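Storage and Labeling of Small Containers in a Shared Student Workroom
Project report, Department of Design Studies, Protstead College
Submitted by Fadwa Benjelloun

1. Background

The shared workroom in the Onberg building is used by students from three courses. Small supplies such as beads, glitter, pins, seeds and powders are kept there in whatever containers they were bought in. Students had reported that items were hard to find and that the tables were seldom cleared before the next class. The present project was carried out in June to determine whether a simple sorting routine would shorten the time spent looking for supplies.

2. Method

A budget of 75 dollars was granted for trays and labels. All small containers were brought out of the cupboards and placed on the white worktables, one group at a time. Each was assigned to one of 10 categories according to its contents and the way it is opened. The inventory was entered in a spreadsheet under the working title Buline. By the end of the sorting, 2,163 separate entries had been recorded, including single packets and refills.

Lids received particular attention. Screw caps, snap lids and tops with built-in openings behave differently when a container is stored on its side, and the earlier arrangement had ignored this.

3. Results

Students found requested items more quickly after the sorting. The greatest improvement was seen with containers that had previously been stacked, where only the top could be read from above. Bottles stored lying down remained difficult, as their labels often faced the back of the shelf.

4. Discussion

Color proved to be a useful guide for items handled on the table.
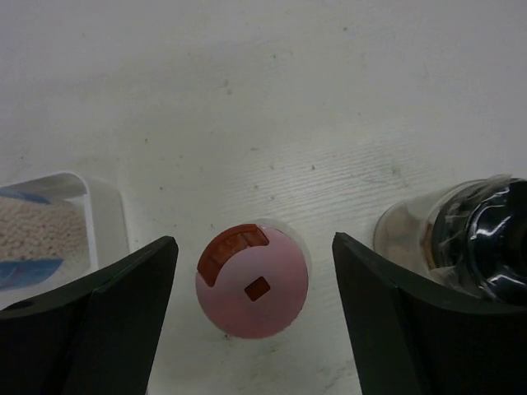

A strongly colored top can be recognized from a standing position, while pale containers tend to disappear against a white surface. It is therefore recommended that white and clear containers be given a colored sticker on the lid. Open boxes should be kept apart from round containers so that contents do not spill when the latter are lifted out.

The Horobets room, which has a similar cupboard, could adopt the same categories. A limit of 1,000 entries per cupboard is proposed. The spreadsheet will be handed over to the workroom supervisor, and the stickers that remain are in the top drawer by the door.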